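Calculating and reducing sag in a long shelf
Last updated 2022-02-05 by Iason Stamatopoulos

Shelf sag is predictable. Given the span, the thickness, the depth, the material and the load, the deflection at mid-span can be worked out on paper before any timber is bought. The method below is for a plain shelf in a low cabinet, carrying books, records or equipment. It also applies to the top board of a cabinet, with one difference noted later.

What you need

A tape measure
Bathroom scales
A straightedge at least as long as the shelf
Feeler gauges, or a steel rule marked in half millimetres
A calculator
The stiffness figure (modulus of elasticity) for your board, from the supplier's data sheet

Step 1: Measure the clear span

The clear span is the distance between the inside faces of the two supports. It is not the length of the board. If the shelf is housed in a groove at each end, measure from the face of one upright to the face of the other and ignore the part of the board inside the groove.

If there is a divider, treat each bay separately. A divider only counts as a support if it reaches the floor, or stands on something that does not itself bend. A divider standing on the bottom board of a cabinet with legs at the ends passes its load into that board, and both then move together. This is the most common error in the drawings readers send in.

Step 2: Weigh the load

Estimating the weight by eye is unreliable. Stand on the scales holding an armful of whatever will go on the shelf, subtract your own weight, and measure how much shelf length that armful takes up. Divide the weight by the length to get kilograms per metre. Multiply by the clear span for the total load.

Use the heaviest armful. Vinyl records and large-format books are the usual worst case in a domestic room. Convert kilograms to newtons by multiplying by 9.81.

Step 3: Work out the stiffness of the section

For a flat rectangular board the second moment of area is:

I = b x h x h x h / 12

where b is the depth of the shelf from front to back and h is its thickness, both in millimetres. The thickness is cubed. Doubling it makes the board eight times as stiff. Doubling the depth only doubles the stiffness.

Use the measured thickness. Boards sold by nominal size are often thinner once planed, and because of the cube a small difference shows up in the result.

Step 4: Calculate the deflection

For an evenly spread load on a shelf resting freely on two supports:

d = 5 x W x L x L x L / (384 x E x I)

where W is the total load in newtons, L is the clear span in millimetres, E is the modulus in newtons per square millimetre and I is the figure from Step 3. The answer, d, is in millimetres.

The span is also cubed. Halving it, with the same total load, divides the deflection by eight. In practice half the span also carries half the load, so the reduction is sixteen times.

If the ends are glued into tight housings the true figure will be somewhat lower. Do not rely on this. Joints loosen, and the free-end formula gives a safe result.
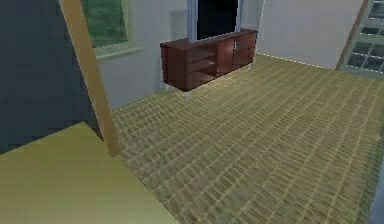
Does it matter whether the cabinet is open at the front or has doors?
The formula stays the same, but the tolerance changes. A board above an open bay can sag slightly without harm, while a board above doors will rub on them once the deflection uses up the clearance gap. For a closed section, work to the gap and leave a margin of at least half.

Step 5: Compare the result with a limit

The eye picks up sag at a fairly small figure, particularly where there is a straight line nearby such as a skirting board. A limit of 2 mm per metre of span is workable for most shelves. For a top board at or near eye level when seated, halve it.

Two cases need a tighter limit. The first is any board above a door or drawer, as already explained. The second is a shelf carrying a turntable, which should be level as well as flat.

Step 6: Allow for creep

The calculated figure is the deflection on the first day. Wood-based boards under constant load go on bending for months. This is called creep, and it does not fully recover when the load is removed.

As a working rule, multiply the first-day figure by 1.5 for solid timber and by two for chipboard or fibreboard. Damp rooms need more. If the corrected figure is over your limit, change the design.

Step 7: Reduce the deflection

The options are listed in the order they should be tried.

Shorten the span. Add an upright, properly supported underneath. A centre foot below the bottom board is often enough, and an adjustable one allows for an uneven floor.

Add a front lip. A strip glued on edge under the front of the shelf acts as a small beam. Even a modest strip will outperform a thicker board of the same weight. The glue line must be continuous, as a strip held only by a few screws will slip and do much less.

Fix the back edge. If the cabinet has a rigid back panel, glue and screw the shelf to it along the full length. A thin panel pinned into a rebate will not carry load in this way.

Increase the thickness. Effective but heavy. The added self-weight should be included in W.

Change the material. Birch plywood and most hardwoods are stiffer than chipboard by a wide margin. Check the data sheet for the exact product.

Worked measurements from the workshop

Smaranda Pană tested a single softwood shelf at our Judstead workshop, first plain and then with a glued lip. The clear span was 2000 mm, which is too long for the board and was chosen to make the movement easy to read. The load was paving slabs, laid evenly with small gaps so that they could not bridge and carry one another.

The plain shelf went past the limit before loading was complete, and the test was stopped. With the lip fitted, the same shelf took the full load and stayed inside it. Readings were repeated after 14 days, when the creep was easily measured with feeler gauges. Loading began in August, in a dry spell, so winter results in an unheated room would be worse.

How to check an existing shelf

Leave the load in place. Hold the straightedge against the underside so that it touches at both supports. On a sagging shelf the middle will touch first, so pack each end with an offcut of identical thickness, then measure the gap at each end and at mid-span. The difference between the end reading and the middle reading is the deflection.

Unload the shelf and measure again after an hour. What remains is mostly creep. If it is small, the board can be turned over and reused with a lip. If the board is chipboard and the underside shows fine cracks, replace it.

Corrections

An earlier version of this page gave the load in kilograms in Step 4. Kelechi Lawal of Oddale pointed out the error. The formula needs newtons.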